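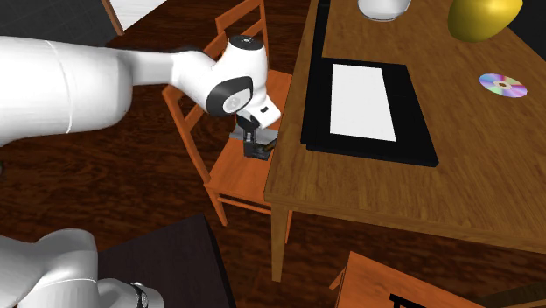

Leandro Paredes asked after our interim talk why the planner needed to know about the furniture at all, if the arm only ever moved between two points. At that stage we had no good answer. The first version of Vurkon treated the workspace as one flat surface at table height, and everything below it was out of bounds.

That rule made a chair seat impossible to reach. A small item on a seat is lower than the tabletop and often close to the table's edge, so the free space for the wrist is narrow. We replaced the flat surface with a set of boxes, one for each slat, leg and panel, built straight from the simulator's model files. Birdie Ambrose wrote the converter. I wrote the collision checker and the part that picks the approach direction.

The planner is a plain RRT-Connect with a shortcut step afterwards. We ran 806 planning requests in simulation, with start poses drawn at random and the goal placed either on the seat or on the tabletop. Each request was given 2 seconds. Requests that ran out of time were logged as failures and were not tried again.

Most failures had the same cause. The gripper could get to the goal, but the long upper link touched the chair's backrest on the way down. Adding a margin of 50 mm around the backrest made this worse, as it closed the gap between chair and table completely. We went down to 16 mm and kept that for the final runs. Bianka Virág suggested a separate margin for each link, which we have coded but not tested properly.

Thin objects are still a problem. The grasp module, taken over from last year's Fekete project, closes the fingers to a fixed width and has no check on whether anything is held. The planner then adds the object to the arm's shape regardless. A width check on the finger joints would be a small change, and the function for it is already stubbed out in grasp_state.py.

The code and the logs up to July are in the group folder under Vurkon/final. The converter needs the older mesh library, and the version is given in the readme.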